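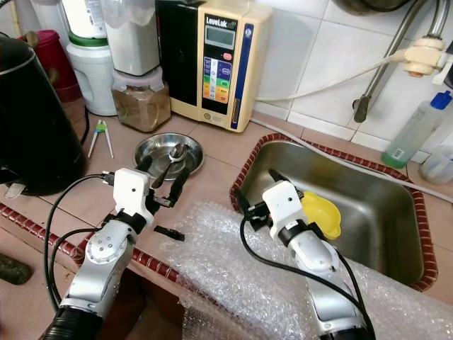 **Why won't my Harnthorpe store coupon come off at checkout when it's clipped in my Andar account?**

The coupon is most likely clipped to a different store location than the one you're shopping. Open your account, check the store name at the top, switch it if it's wrong, then unclip and clip the coupon again.

That clears up most of these, and I wish it had cleared up this one! The rest of the ticket is below for anyone who lands here with the same trouble.

## Ticket 1309: clipped coupons missing from receipt

**Status:** Solved
**Opened:** April 17, 2025 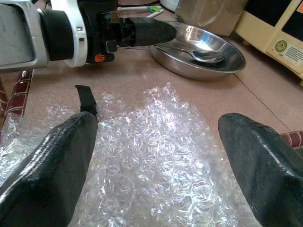 *2 min read*

First of all, thank you to the shopper who wrote in and was so patient with us (and who typed out the whole receipt, bless you). She had clipped 6 coupons for the Harnthorpe spring savings book, bought every item on the list, and got credit for only two of them. The store name in her account was right, too.

**What we tried first**

- Signed out and back in. No change.
- Unclipped and clipped all of them again. They showed as "Ready" but still didn't come off on a test order.
- Checked the dates. All good through the end of the book.

**What we found**

The four missing coupons were all for Estevo coffee and crackers, and Estevo switched to new package sizes in March. Our coupon list still had the old item codes, so the register saw the new boxes and didn't match them to anything. The two that worked were for dish soap, with the same codes as always.

**The fix**

We added the new codes, and the coupons now come off the way they should. If you bought Estevo items before the fix, reply with your receipt number and we'll put the missing savings back as points. Her credit came to 2000 points, and they're already in her account.

**Still open**

Riihimäki crispbread has one coupon acting up in a similar way, but only on the family pack. We've moved that to its own ticket so this one doesn't get any longer than it already is. Please keep your receipt if you're buying it this week, and write in if the discount doesn't show!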